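How to seal a polished plaster worktop

Applies to lime and cement-based finishes. Last updated March 17, 2019

Leave new plaster to cure for at least 7 days before sealing. In December, or in any unheated room, give it longer. If the colour is still patchy and dark at the corners, wait.

What you need

Wallitis matt sealer, or another water-based sealer sold for plaster
Short-pile roller and a small brush
Fine sanding pad
Two lint-free cloths
Masking tape

1. Rub the surface lightly with the sanding pad, just enough to take off any raised specks. Vacuum, then wipe with a barely damp cloth and let it dry.

2. Tape the wall and the sink edge. Press the tape down well.

3. Stir the sealer. Shaking puts bubbles in it.

4. Brush the edges first, then roll the rest in one direction. Keep the coat thin. Puddles dry white and have to be sanded out.

5. Leave for 9 hours, then apply the second coat across the first. Pull the tape off while this coat is still tacky.

Hairline cracks are normal in a trowelled finish and don't need filling if a fingernail slides over them. Wider ones should be filled with a matching paste before step 1.

Aftercare

Wipe spills promptly, lemon juice and vinegar above all. Clean with mild soap and water. Light toys and crockery won't hurt the finish, but put a mat under hot pans and anything with metal feet. 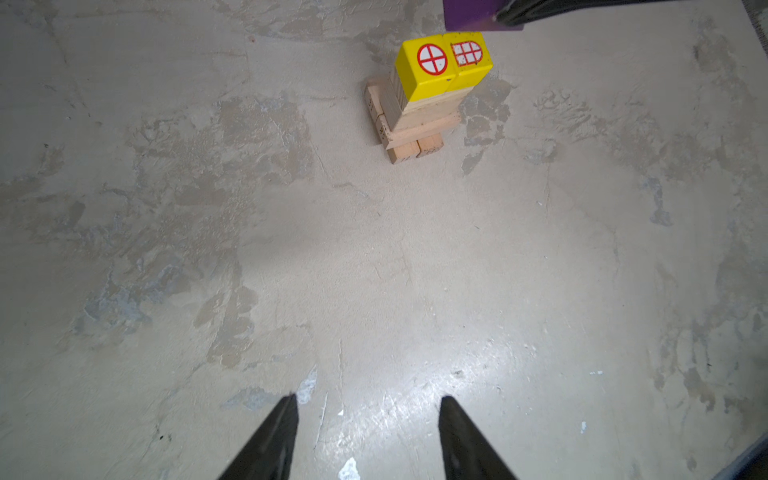
Recoat every 2 years, or sooner if water stops beading near the sink.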